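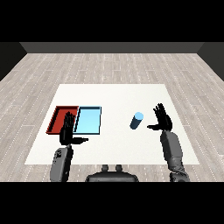 January, 7:40 am

Sim side, sorting task (cylinder to tray, red or blue). Writing down the rules we keep saying out loud and then not following. Rosario lost most of yesterday to a batch that turned out to have two different reset poses in it, so this goes in the book now.

Start pose. Both hands up above the table, fingers up, thumbs in toward the middle. Every episode, no exceptions. If the hands are resting on or touching anything at step 0 the episode is out. Mirko wants a tolerance on this, fine, but the tolerance goes in the config with a name and not in somebodys head.

Trays. Red left, blue right, edges touching. Do not swap them to "add variety". Variety is its own config with its own name. Same for the gap – if you want a gap, make a new scene file and tell Ginevra, she keeps the list.

Cylinder. Spawns on the right part of the table, clear of the trays. Old script could drop it on a tray rim about once in a while and the physics would kick it off the table. Povilas fixed the spawn region, but the check stays in: let it settle, read the pose, reject if it moved. Log the reject. I don't care if it's a boring line, log it.

Seeds. Write the seed BEFORE the run. Copying it out of the terminal afterward is how we got the Parri mess.

Head view. Leave the black bands top and bottom alone. Wumell loader expects them and crops on its own side. Cropping twice eats the near edge of the table and then the arms look wrong in training. Ada checked this, see her note in the Clernico folder.

Counts as of this morning:
3,638 episodes on disk
168 rejected by the settle check
27 flagged by hand, not looked at yet

The 27 are mine. Will do after lunch. Do not delete flagged ones, move them to /hold. Deleted episodes can't be argued about later and we always end up arguing.

What counts as success – still two versions going around. Mine: cylinder inside the rim, hand fully released, hand back above the table, still there 2 seconds later. Povilas leaves off the return to start. His numbers look better obviously. Until we agree, every results table says which one at the top. No table without it, including the ones in chat.

Contact limits. Same force caps in sim as on the real arms, even where sim doesn't care. Flomura asked for this in the review and they're right. A policy that learned to lean on the table is no use to anyone downstairs. Caps are read from the shared file, do not paste numbers into your own script. (Found three pasted copies last week, one was mine, sorry)

Naming: task_tray_seed_initials. Lower case. No "final", no "new".

Review. Whoever ran the batch doesn't sign it off. Second person watches a random handful all the way through at normal speed, not just the last few steps. Most of the bad ones go bad early, thumb clips the cylinder on the way down and the grasp is a rescue after that. Still scored as success under both versions, which bugs me. Maybe a tag, "recovered"? Ask Ada.

Open:
– tolerance on start pose, Mirko to propose
– success definition, me + Povilas, this week please
– does the left hand need to be scored at all when the right does all the moving? Ginevra thinks yes, for drift
– old batches with the other reset pose: keep seperate, don't merge, label them

10:15. Re-ran the check script after pulling Povilas's change. Same rejects. Good. Settle time is still hardcoded in there, needs to go in the config with the rest.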